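4.2 Plates that stay out

The first thing that struck us in the diaries was how much of the talk about fruit was really talk about dishes. We had asked the 200 households in Clarkitby and Orkach to write down what fruit they ate at home, when, and with whom. We hadn't asked what it was served on. They told us anyway, again and again, and often with real feeling: the blue bowl, the cake stand, the long plate from the wedding. Of everything in the study this was the part we enjoyed reading most, and it changed how we coded the rest of the entries.

We use "flat service" for fruit set out on a plate or platter and "deep service" for fruit kept in a bowl, basket, or crock (Figure 3).
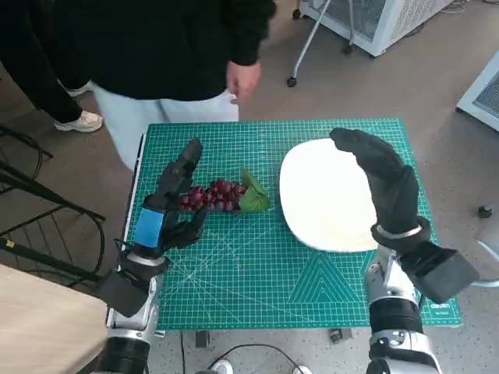
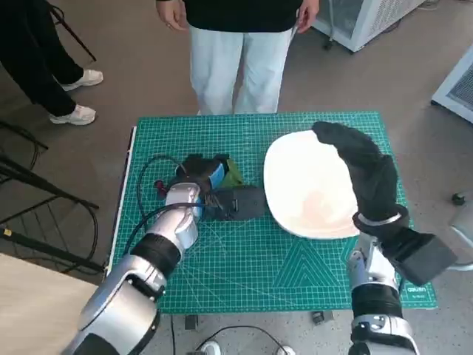
Figure 3. A large white oval plate, the most common shape in our flat service category. Dark red grapes lie beside the plate in the first view.

Gertraud Ammann, reading an early version of this section, objected that the split was too clean, and that in her own family the same fruit went from bowl to plate and back to the bowl over a single evening without anyone thinking of it as two kinds of serving. We took the point seriously. The coding scheme was changed so that a single entry could carry both labels, in the order they were mentioned, and the change paid off almost at once. Fruit that moves turned out to be a category worth having. In many homes the bowl is where fruit lives and the plate is where it goes when somebody has decided that it's time to eat it. A diary keeper in Orkach put this beautifully: the bowl is for looking, the plate is for company.

Timing matters here too. Deep service entries are spread fairly evenly through the day, with small clusters before school and in the late afternoon. Flat service is an evening habit. It gathers in the hour after the main meal, and in the April diaries, when the evenings were getting longer, it drifted later and later until some families were sitting down to a plate of fruit at bedtime (one mother noted, a little wearily, that this was now the only thing all of her children would sit still for).

Grapes deserve a paragraph to themselves. They need no knife and no peeling, and they come already joined together, so a bunch can be put down whole and taken apart by several people at once. That makes them a wonderful fruit for anyone interested in sharing! With an orange, someone usually does the work and hands out the pieces. With a bunch of grapes the work is split so finely that it disappears. The diaries record very few offers of grapes ("would you like some") and a great many simple arrivals ("put grapes out"). Apples show the reverse pattern. They are offered, accepted, refused, cut up for someone, and argued over when half of one is left to turn brown.

The stem is a small subject of its own. Some households snip a large bunch into small ones before serving, and some think this fussy. Where the bunch is left whole, the bare stem stays on the plate until the end, and several writers used it as a kind of clock. "Nothing left but the stem, so up to bed" appears in one form or another in diaries from both towns. We hadn't expected to find a shared phrase between places with so little traffic between them, and we don't yet have a good account of it.

4.3 Who clears

If setting out fruit is a quiet act, clearing it away is quieter still. In the first round of coding we had no label for it at all. Ezekiel Ostrowski went back through the full set of 4,000 entries and marked every mention of a plate or bowl being emptied, moved, covered, or washed, and the result is the table given in Appendix B. Two things stand out.

First, flat service gets cleared and deep service doesn't. A bowl may stay on the same shelf for the whole length of the diary, topped up from time to time, with its contents slowly changing. A plate has an ending. Someone takes it to the sink, and that someone is more often than not a different person from the one who brought it out. We find this lovely, and we also think it is useful: it gives a researcher two named people and a clear stretch of time, where the bowl gives neither.

Second, leftover fruit changes its standing once it has been on a plate. Grapes returned to the bowl are described as "the old ones" even when they were bought that morning. Paloma Lindgren followed this up in interviews with 70 of the households and heard the same thing from people who had never written it down — plated fruit has been offered once already, and to offer it again takes a little nerve. Guests should get fresh. Family can have the rest. One grandfather in Clarkitby said he always ate the old ones himself, standing up, with the kitchen light off.

The interviews brought out one clear difference between the towns. In Orkach the plate is passed from hand to hand, and a person who leaves it on the table is felt to be keeping it. In Clarkitby it stays in the middle and people reach. Neither group was aware of the other way of doing things, and both were delighted to hear of it. Verna Whitfield has suggested that table size may be behind the contrast, as the Orkach homes tend to eat at longer and narrower tables. We didn't measure tables. We wish we had, and the follow-up diary now includes a page for a simple sketch of the table with the seats marked and a cross where the fruit goes.

Dried fruit was left out of the counts in both sections and is taken up in 4.5, along with nuts.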